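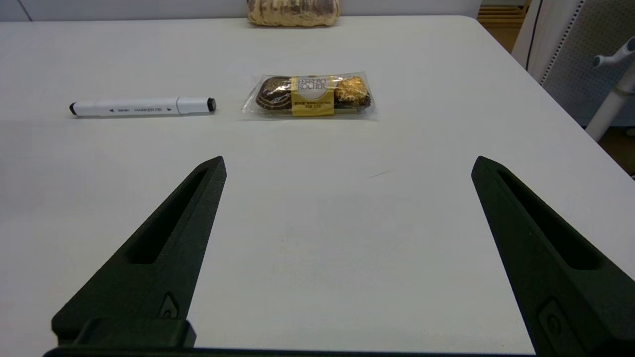
*Cesura project, Fallside Laboratory - working paper, July 2026*

**Figure 3.** Clearing task, viewed from the wrist, with the gripper open. On the table are a marker pen, a packet of Ferrero Rocher and, towards the back, a packaged bread-like item.

### 4.2 Clearing a small table

Of all the chores we set the arm at Fallside, clearing a table was the one we expected to be dullest, and it has kept us busier than the rest put together. Anyone who has tidied up after a long meeting will know the sort of thing that gets left behind. A pen is a friendly object for two fingers (Figure 3): it is long and firm, and much the same all the way along. Sweets in clear film are a good deal less kind. The film shines, the ends are flat and crinkled, and a planner working from the wrist view alone has to decide how much of all that is chocolate and how much is only wrapping.

We ran 2,000 attempts with the Skestier planner over 14 different table layouts, and counted an attempt as good only if the object reached the tray without being dropped on the way. By that measure 1,624 were good, and we were rather pleased, having begun the spring with far gloomier hopes. Most of the failures came with soft or shiny packets - the fingers closed on a loose flap, lifted, and let the rest swing free. Pens gave trouble mainly when they lay close to something else.

Would we let it clear a table at home yet? For pens and other firm things, we think so, given a patient household. For bread and wrapped food we would still want a person nearby, and Section 5 takes up the question of how hard the fingers ought to squeeze.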